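Steltutach bag-handling kit, reviewed by Nana Dankwa
1/5/21

Plastic bags are where robot demos go to die. Boxes hold still, mugs hold still, and a bag does whatever it likes the moment you touch it. So I was curious about the Steltutach kit, which bundles the learned grasping method from the Bosesach paper with a wrist camera, a mount and a manual in very small type.

The idea is simple enough. Instead of building a full 3D model of the bag, the method looks for folds, scores each one for how well it might hold, and goes for the best. The paper reports good results on shiny film. We gave it 40 tries on our own arm over two afternoons.

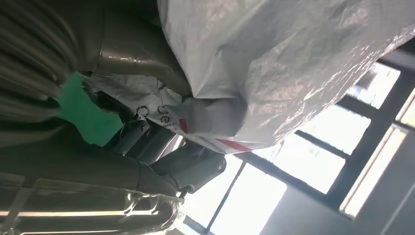 Wrist camera view: crinkled, glossy plastic with daylight from the windows behind.

Glare is the weak spot. With the blinds down it picked a sensible fold most of the time. In full daylight it took a fancy to the highlights, and 6 of our tries ended with the gripper closing firmly on nothing. The older Jorkora routine did worse, but it also costs less and never claimed to be clever.

Setting up took around 3 hours, much of it spent on calibration, which fails without saying why. The Ekinci mount is solid and I have no complaints about it, which annoyed me slightly.

Would I buy it? For a lab that wants to repeat the paper, yes. For a packing line by a sunny window, wait for the update promised in November, and price up some blinds.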